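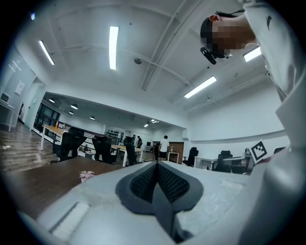
Forkano hand-held rig, Plekville room
Progress report to the Warnmont Fund, period ending March

Where things stand

The rig works. We put that first because the last report took two pages to reach the opposite conclusion, and we were told, kindly, that it could have been a sentence.

As of the end of March both Forkano hand-held grippers are in daily use at the big table, left and right, with tracking on both sides. The fund paid for the pair, the marker cubes, the spare jaw pads and a repair allowance. The repair allowance has had a full and active life. What follows covers where it went, what changed in the setup, what is still annoying, and one request at the end which we have tried to make look small.

The headline number is 413 usable recordings for the period against a target of 200. Before anyone raises the target, please note that most of these came in the second half, after the left cube stopped dropping out. The first half was mainly spent learning what was wrong with the left cube.

The left cube

For readers who joined after the proposal: each gripper carries a white cube near the wrist with printed black-and-white markers on its faces, and the software works out where the hand is from those. If a cube moves on its mount, the software goes on reporting a position with great confidence, and the position is wrong.

The left cube moved. It didn't move much, and it only did so when the wrist was turned palm up, so for a while we blamed the room lighting, then the software, then each other. The fault was in the mount. The screws had been tightened into bare plastic so many times that they turned politely and held nothing. We fitted threaded inserts, put a witness line in paint pen across the joint, and now anybody picking up the gripper can see whether the line still meets. It has met every day since.

While the cube was off we also rerouted its cable. The old run went straight back and pulled tight at full reach, which gave the mount a little tug many times an hour. The new run leaves slack at the cube and goes in toward the body of whoever is wearing the rig. It looks less tidy. It has also failed less, and we have stopped apologizing to visitors about it.

Pads

The jaw pads wear at the bottom of the V, where the two surfaces meet whatever is being picked up. The proposal promised a pad life, and the proposal was optimistic. We went through 4 sets. One of those was our own fault: a set was cleaned with the solvent we use on the table, and the mesh surface went shiny and then slippery. Small objects left the jaws with some enthusiasm.

The solvent now lives in a different cupboard. Pads get a dry brush at the end of each session and a damp cloth when they look as if they need one. We replace them in pairs, both sides of a jaw together, having tried the thriftier way and produced a gripper that closed slightly to the left of where everyone thought it did.

The Mousavi jig, bought last fall from the tooling line in the original budget, has earned its place here. It holds the jaw at a fixed opening while the new pad is seated. Before the jig, pad changes depended on who was doing them and how lunch had been.

Calibration, and the argument about it

Calibration used to happen once a week. It now happens at the start of each session and again after any drop. The word "any" was debated at length. The position of the people doing the recordings was that a drop onto the mat shouldn't count. The position of the people processing the recordings was that it should, and they brought plots.

The routine as it stands, copied from the sheet by the table:

1. Grippers on, both cubes powered, green light showing on each. No light, no session.

2. Check the paint line on both mounts. If it's broken, stop and log it. Do not tighten it back into place and say nothing.

3. Wipe the marker faces with the dry cloth. Fingerprints on the black squares have cost us a morning.

4. Stand at the near edge of the table with the mat in front of you. Hold both grippers out over the table edge, jaws forward, and keep still until the software says it has you.

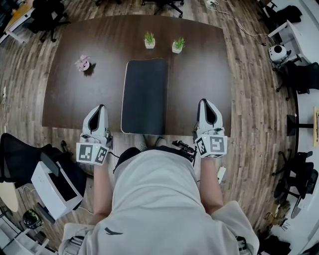 5. Touch the near corners of the mat, left jaw to left corner, right jaw to right corner. Compare with yesterday's values on the log.

6. Turn each wrist over slowly, palm up and back. This is the movement that used to find the bad mount, and we keep it in out of respect.

7. Put the pink flower and the plants back where the session card wants them, then start.

Step 4 is where new people have trouble. Keeping still with a gripper in each hand sounds easy and is dull, and the software can tell when you have gone to scratch your nose.

The mat

We did not budget for the mat. It came out of petty cash and has improved the work more than several items that had their own line in the proposal, which we leave the fund to interpret. The bare tabletop is dark and smooth, and jaws skidded on it during low picks. With the mat, the tips have something to rest against, and a dropped object stays roughly where it was dropped. The stitched border also gives the recorders a place to aim for.

It does creep. Over a session it works its way toward whoever is standing there. We have tape on the underside now and check its position in step 5. If the corner values are off on both hands by the same amount, the mat has moved. If they're off on one hand only, it's the gripper, and somebody sighs and fetches the jig.

The room

The Plekville room is shared, and it is an office most of the time. People sit at the desks around the table, hold conversations, and stand in the background of recordings. We asked for none of this to change. A rig that only works in a silent, empty room isn't much use to the partners, and anyway we were in no position to evict anybody.

Some housekeeping was unavoidable. Chairs drift. The wearer backs into them. We have marked a strip of floor on the near side of the table that is supposed to stay clear, and compliance is good in the mornings.

The ceiling lights caused a real problem early on. With every tube on, glare washed out the upper faces of the cubes at certain angles and tracking hopped. We reprinted the marker faces in a matte finish, at trivial cost, and the hopping stopped. Our earlier request for a dimmable lighting system is withdrawn, with some embarrassment about the quote we attached to it.

Marker boards lying about the room turned out to be their own small hazard. A loose one left propped near a desk can wander into view, and although its pattern isn't one the rig is looking for, the software will spend effort considering it. The boards now have a shelf. They are sometimes on it.

Faults logged this period

Left cube mount loose, recurring. Inserts fitted. Closed.

Left cable strained at full reach. Rerouted with slack. Closed.

Right module connector intermittent. Reseated twice, then the cable was swapped. We're calling it closed in pencil.

Right jaw closing late. Grit in the slide. Cleaned, and the brush added to the end-of-session list. Closed.

Pads degraded by solvent. See above. Closed, and not discussed at lunch.

Left gripper shell cracked after a fall from the table edge to the wood floor. Glued. It holds, but the glue line is ugly and we don't trust it for another fall. Open.

Money

Spending is under the line for parts and over the line for time. The parts were cheap once we knew which ones to buy. Finding out was done by the hour. We would like to move what is left of the parts line into labor, if the fund allows it, and keep back enough for 2 shells.

The training line is untouched. We had planned a proper course for new recorders with slides. In practice a new person stands next to an experienced one, does the sheet out loud, and is left alone with it the next day. We'll write this up as a method if asked.

Next period

Replace the cracked left shell and keep the glued one as a spare of last resort.

Try a strap from gripper to wrist, so that letting go is less expensive. The recorders dislike the idea already, having not yet seen it.

Move the daily corner values off paper. The paper log is accurate, well loved, and has coffee on it.

Run the right module for a full month without touching its connector. This will need more self-control than engineering.

The request

We'd like a second set of cubes and mounts, assembled and calibrated, sitting in a drawer. When a cube fails now, both hands stop, and the afternoon goes with it. With a spare set, the swap would take less time than finding the right screwdriver. The quote is attached. It is considerably smaller than the one for the lights.

Related reports
Forkano rig: original proposal and parts list
Forkano rig: previous progress report (the long one)
Pad changing with the Mousavi jig, bench notes
Shared room rules, Plekville
Warnmont Fund: guidance on moving money between lines

Contact: Plekville project office, Forkano rig | Prepared for the Warnmont Fund | All rights reserved | Back to top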